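Setting up and recording a two-arm bowl sorting task
Grellotley Robotics Club, member guides

This guide takes you through the sorting task that new members do in their second half-term. It covers laying out the table, working the two arms by hand control, recording your attempts and handing them over for training. You should already have done the safety talk and the single-arm guide. If you haven't, speak to Naomi Massawe before you book a table.

You will work in pairs. One person drives, the other keeps the log and stays near the stop button. Swap over halfway through the session.

What you need

A booked table with both arms fitted
The bowl set and the small items that match it by colour
The plate, the wire rack and the wooden board
A log sheet and a pencil
The table laptop, charged

Everything except the laptop is in the crate marked Malano, which is also the name of the task in the booking system. Please don't borrow bowls from the kitchen. They look close enough to you but the lip is thicker and the grippers slide off.

Step 1: Clear and check the table

Take everything off the work surface and wipe it with a dry cloth. Check that both arms are bolted tight to their rails by pushing gently at the base with the power off. There should be no play at all. Follow each cable from the base to the first joint and make sure it can't catch when the arm turns.

Turn on the power supply, wait for the lights on the arms, then start the control program. Both arms should go to their rest position. If one of them shakes or stops short, turn off the power and tell whoever is running the session. Do not try to push it into place.

Step 2: Start the cameras

Open the camera page on the laptop before you put anything on the table. You want the overhead view and the two arm views live at the same time. If a view is frozen, unplug that camera at the hub, count to five and plug it in again.

Look at each view for glare. The strip lights are the usual trouble, and moving the table a hand's width is often enough to cure it. Once you are happy, put tape on the floor at the table legs so that the next pair can find the same spot.

Step 3: Lay out the objects

Put the board at the back of the table with the rack on it. The plate goes in the rack. Plants stay at the edges. They are there so that the recordings have something in them besides the objects being moved, and they should be left where they are between attempts.

Place the bowls in the middle of the surface, where both arms can reach them. Leave enough room between the bowls for an open gripper to get down beside each one. Do not line them up neatly. A slightly different layout each time makes for better training data, and a straight row every time will teach the arm to expect a straight row.

Step 4: Practise before you record

Give each driver ten minutes with the recording switched off. Start with the left arm only and the right arm parked. Bring the gripper down over the rim of a bowl with one finger inside and one outside, close it slowly and lift. Once you can do that without dragging the bowl, try the right arm, then both.

Common faults at this stage:

Coming in too fast. Slow down when you are a bowl's height above the table.
Closing on the item and the rim together. Open, go up and start again.
Crossing the arms. The left arm works on the left half and the right arm on the right half, with the middle shared. Say out loud which arm is going in.

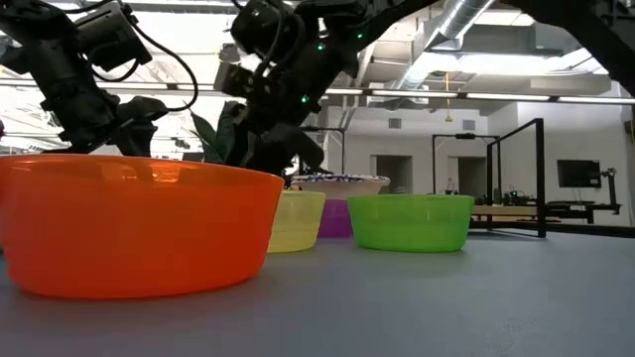
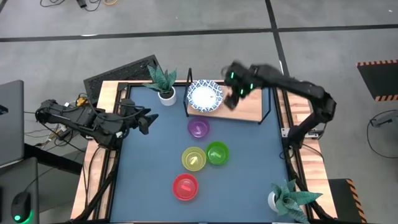
The bowls and both arms at the table during a Malano session.

Step 5: Record

Press the record key, wait for the tone and begin. One attempt is the whole task from rest position back to rest position. If you drop something, carry on if you can reach it and finish the task. If it has left the table, stop, mark the attempt as failed and reset.

The person with the log writes one line for each attempt: the number, who drove, whether it was finished and anything odd. Short notes are fine. "Bowl tipped, picked up again" tells us all we need.

Reset the table by hand between attempts with the arms at rest and the program paused. Pause first, then reach in. We are strict about this.

A full set is 50 finished attempts. Most pairs need two sessions to get there. Failed attempts are kept in their own folder and don't count towards the set, but don't delete them.

Step 6: Check your files

Open eight of your recordings, picked from different parts of the session, and play them through at double speed. Check that all the camera views are there and that they start together. Tove Eskildsen found a whole set in February with one view lagging behind, and it had to be done again – so please do look.

Name the folder with the task, your table and both surnames, as in Malano-2-Hviid-Laxdal. Copy it to the Bisgaard drive and leave the original on the laptop until you have been told that the copy is good.

Step 7: Shut down

Send both arms to rest, close the program and only then turn off the power. An arm that loses power halfway up will drop. Pack the crate, check the lid list and hang the log sheet on the hook by the door.

What happens next

Luminița Gavrilă runs the training jobs overnight. You will get a message when yours is ready, and you can then book a table to try it out. Pairs going to the Drastbridge open day should have their set finished two weeks before, so that there is time for a second round if the first one doesn't grip well.

Questions about the arms go to Naomi. Questions about the laptop or the drive go to Luminița.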